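Open Day FAQ — Hand-Held Gripper Demo, Trultirberg Workshop

4 min read

Quick answers to what people keep emailing. Will add more when theres time.

When is it?
August, date goes up on the Lermont page once the room is confirmed. Doors at 10, last demo at 4.

Do I need a ticket?
Yes, free. 284 places over the day, 17 per demo slot. Bring the email, phone screen is fine.

What will I see?
Tidying, mostly. A person works the gripper by hand and picks things up from a home-type setup — shelf, table, bin. This year it's the jewelry table. Beads tangle, they roll, they slide off the pads. Much harder than blocks.

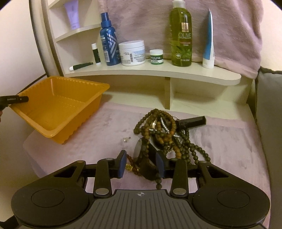

Jewelry table: fingers open at the bead pile, basket still empty.

Is there a robot arm too?
Not in this demo. Hand-held only. Arms are in the Whitcombe building across the yard, separate sign-up.

Can I try it?
Yes, after each demo. 7 minutes a person. Ages 8 and up, kids with an adult please. Long sleeves rolled, rings off.

Is it heavy?
You feel it in the wrist by the end of a turn. Rest your elbow on the table, everyone does.

Why jewelry?
Visitors asked for something fiddly last time. Also it's small, shiny and all different shapes. A strand of pearl-type beads behaves nothing like a watch.

What's the hardest bit?
Opinions differ. Getting one strand without dragging three others, or reaching down into the bin without hitting the sides. Slow is fine — no prize for speed. 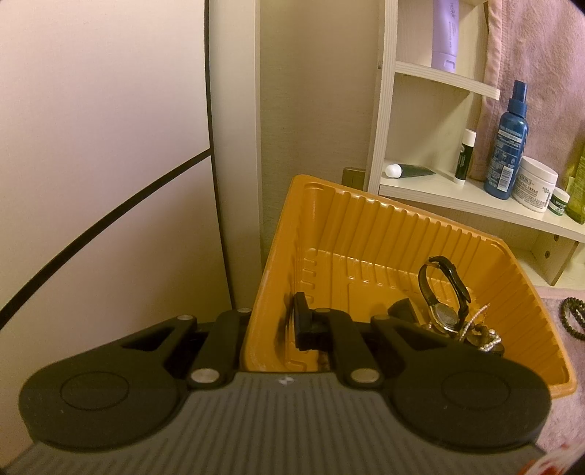 Reaching into the bin, watch and pearly beads over by the far side.

Can I bring my own stuff to pick up?
Small and unbreakable, ok. No glass, no food, nothing you'd cry over.

Photos?
Fine. No flash in the demo room, and ask before you film other visiters.

Parking, bus?
Park at Clinbridge, lot B. Bus 18 stops at the gate. Yard is cobbled, step-free way in is round the left side — ring the bell.

Running late?
Just come to the next slot, we'll squeeze you in if we can.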